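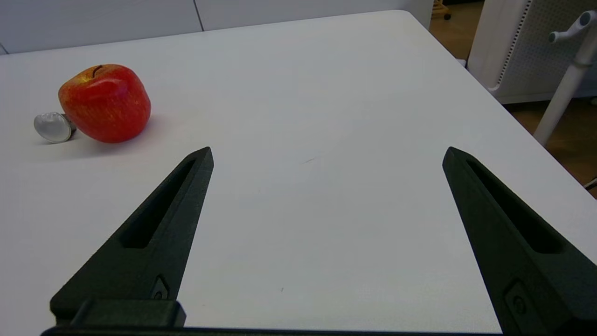
*Der offene Greifer über dem weißen Tisch, links der Apfel.*

Bei Kundero, einem Händler für Obstkisten an Büros, beginnt die Frühschicht um fünf. An den Packplätzen stehen 70 Leute, seit Oktober kommen 2 Roboterarme dazu. Sie stehen am Ende der Halle, wo früher die Paletten von De Haan zwischengelagert wurden. Der Zulieferer bringt seine Ware jetzt direkt ans Tor.

Geübt wird mit einzelnen Früchten. Ein Apfel hat keine gerade Kante, jede Sorte fühlt sich anders an, und eine Druckstelle zeigt sich oft erst am nächsten Tag. Die Greifer haben zwei lange, spitz zulaufende Finger. Wie fest sie schließen, stellt die Schichtleitung am Rechner ein. Boskoop und Birnen packt die Belegschaft weiterhin von Hand.

Im ersten Monat haben die Arme 1.982 Kisten gefüllt. Für die Planung ist das wenig, für die Leute am Band war es trotzdem Gesprächsthema. Wer früher acht Stunden gepackt hat, verbringt nun einen Teil der Schicht mit Nachkontrolle: Kiste aufmachen, Früchte drehen, aussortieren, Fehler in Jimix eintragen. Das Programm gab es im Betrieb schon vorher, benutzt hat es vor allem das Büro. Inzwischen haben alle an den Packplätzen einen Zugang und eine halbtägige Schulung.

Die Arbeit schont den Rücken, darin sind sich die meisten einig. Geklagt wird über das Tempo. Wenn ein Arm stehen bleibt, stauen sich die Kisten, und danach muss schneller gearbeitet werden. Der Betriebsrat hat deshalb eine Obergrenze durchgesetzt: Mehr als 100 Kisten pro Stunde darf das Band nicht vorgeben, auch nach einer Störung.

Entlassungen schließt eine Vereinbarung vorerst aus. Offen ist die Einstufung. Die Nachkontrolle wird bisher wie das Packen bezahlt, obwohl sie mehr Verantwortung mitbringt. Am Standort Haven, der im Frühjahr umgestellt werden soll, will die Belegschaft das vor dem ersten Probelauf geregelt haben.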